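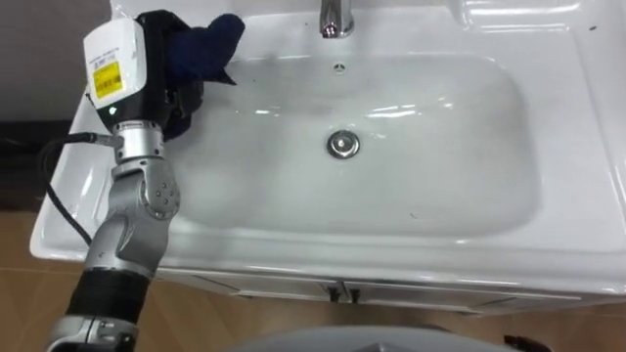

Wiping the sink, back left corner of the basin.

I want to write down the rules we use when an arm works in a bathroom. In Benmoussa we had no rules for the first months, only habits, and everybody had different ones. When I moved to the Staven project in March, I started a list. It is still short, and I think it should stay short.

The first rule is about the cloth. One cloth belongs to one surface. A cloth for the sink never goes to the floor, also not "only this time". We use dark navy for sinks, and the color has one disadvantage: you cannot judge by eye if it is clean. So the cloth goes to the laundry after every session, even when it was used for only one wipe.

The second rule is about pressure. Ceramic is hard, but a gripper is hard too, and a chip in the glaze cannot be repaired nicely. There must always be folded cloth between the fingers and the sink. I prefer a bunched cloth to a flat one, because it forgives small mistakes in height. If a finger touches the ceramic directly, we stop and grip again. We do not finish the wipe first.

Then the cable. On our arm the black cable goes out from the wrist in a loop, and when the arm reaches over a sink this loop can lie across the rim. I accept this if the loop can move freely. I do not accept it near a running faucet. In Barnura they fix the cable close to the forearm with straps, and it looks very tidy, but then the wrist cannot turn so far. I had a long discussion with them and we did not agree.

Water is the point where I am most strict. The faucet stays closed while the gripper is over the basin. We moisten the cloth in another place and squeeze it well. Staven wanted to permit a thin stream for rinsing, and I said no, the wrist connector is too near.

About the order of wiping: corners first, then the walls of the bowl, and the drain at the end. Most of the smudges and water marks sit around the drain, and if you begin there you carry them to the clean parts. The chrome stopper gets a separate pass with a dry cloth.

One person stands within reach of the stop button, and this person does nothing else. No phone, no notes. We change after 5 runs, which some colleagues find too often.

I have not yet a good rule for the overflow hole. The cloth goes over it, but not inside, and a small brush is difficult to hold with this gripper. If you have solved it, please write to me. I will test it at Munville, where we have two sinks for practice.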